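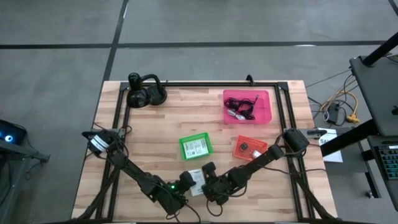
Last changed: September, 4:40 p.m.

Clearance and risk education in the Rilon valley
Progress report to the Cruzado Fund, second period
Prepared by Sebastian Buzatu, field coordination

Since the last report the ceasefire line near Grestusden has stayed quiet, with the exception of one night of mortar fire on the northern ridge. Our teams stopped work for two days and then returned to the lower fields. No staff member was hurt. The road from Grestusden to Tosness is open again for civilian cars in daylight, and this has made our transport cheaper than we planned.

Clearance

The survey of the lower fields is finished. We marked 87 items of unexploded ordnance in this period, most of them mortar rounds and parts of cluster munitions. All except four were destroyed where they lay. The four remaining are under the wall of the old pumping station, and we wait for permission from the district military office before we touch them. I have asked for this permission in writing two times and I will ask again.

The land released to the farmers is smaller than the target in the agreement. The reason is the heavy clay on the east side, where the detectors give many false signals and the teams must dig by hand. I would like to discuss with the Fund if the target for the third period can be moved to the spring – the families there do not plant before that time in any case.
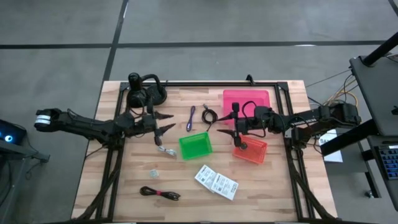

Risk education was given in seven villages, and 290 children attended the sessions. We changed the order of the lesson after the teachers in Tosness told us that the smallest children remember only the first ten minutes. The session now begins with what to do: stop, do not touch, go back the same way, tell an adult. Only after this we speak about shapes and colors. Small children go to whatever is bright, so the trainer tells them that a thing lying in the grass can be as pink as the tray on the table, or as plain black as the metal rails, and the rule is the same for both. The parents asked for an evening session also, and we have held the first one.

Returns

According to the village lists, around 3000 people have come back to the valley. Many of them came before their land was checked. We put warning signs on the footpaths they use most, but some signs were taken for firewood during the cold nights. The new signs are painted on stones.

Money and staff

Spending is inside the budget, except for the line for medical cover. The ambulance from Rilon is now charged by the day and not by the month. I ask the Fund to allow a transfer from the transport line, where we have money left. One deminer left the team for family reasons and his replacement is in training.

Next period

We will start on the school yard in Grestusden and the path behind it. The pumping station depends on the permission. The detailed list of cleared plots, with the handover papers signed by the owners, will be sent separately when the last two signatures arrive.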